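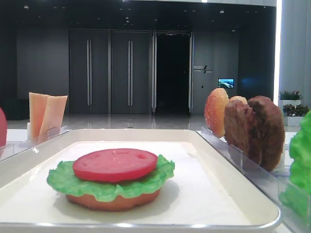 Zestisell Tabletop Assembly Station
Product page and planning notes

Overview
The Zestisell is a tabletop station for layered pick-and-place work, supplied by Flovmont. The standard kit uses play-food burger parts: buns, patties, lettuce, tomato and cheese. Parts wait on edge in clear acrylic holders on both sides of a white assembly tray and are stacked in the middle, on a sheet of paper. The station is sold without an arm. It is meant for labs, training rooms and trade show stands that already have a manipulator or have one in the budget.

What to budget for
The station is the small line in most quotes. Buyers who plan only for the arm and the station usually come back for the items below, so they are listed first.

Arm. Required payload is low; reach is the limiting figure. The arm must cover the far slot of the longest holder with the gripper fully open. We specify 600 mm of usable reach from the base flange. An arm with 600 mm of nominal reach does not meet this, as the last part of the envelope is lost to wrist orientation.

Gripper. A parallel gripper with soft pads is enough. Minimum opening is set by the bun halves, which are gripped across the thickness when stored on edge. Lettuce needs thin fingertips. Suction is not recommended: the patties have a rough surface and the lettuce is ruffled.

Table. Any rigid, level surface. White or light gray gives the easiest segmentation for the colored parts, though a white table with a white tray makes the tray rim harder to find. Order the gray tray if your vision software locates the tray by its edge.

Lighting. Clear acrylic and glossy bun crusts both produce highlights. Use diffuse light from overhead. In exhibition halls, check for vertical light strips and polished floors before fixing the camera angle.

Spares. Lettuce and cheese wear first. Order 2 spare part sets for a month of daily running.

Holders
Holders are clear acrylic, open at the top, and can be set at an angle to the tray. The angle matters more than the spacing. A holder running diagonally away from the tray shortens the wrist rotation for the front parts and lengthens it for the rear ones - test both ends before fixing it down.

Thin parts lean. Cheese slices in particular do not stay parallel in the slot, and a fixed pick pose will miss some of them. Plan for a vision-corrected pick or order the narrow slot insert.

Specifications
Assembly tray: rectangular, raised rim, rounded edges
Footprint with holders: 600 x 220 mm plus holder angle
Part types: 5
Tray liner: plain white paper, replaceable
Power: none

Compatibility
Mounting plates are available for Fodor and Prorkix arms. Other arms need an adapter drawing from the customer. Software is not included; part models are supplied as mesh files.

Ordering
Quotes are valid until the end of the month of issue. Orders for November exhibitions should include the travel case, with foam cut for the holders. Adapter plates are made to order and ship separately from the station.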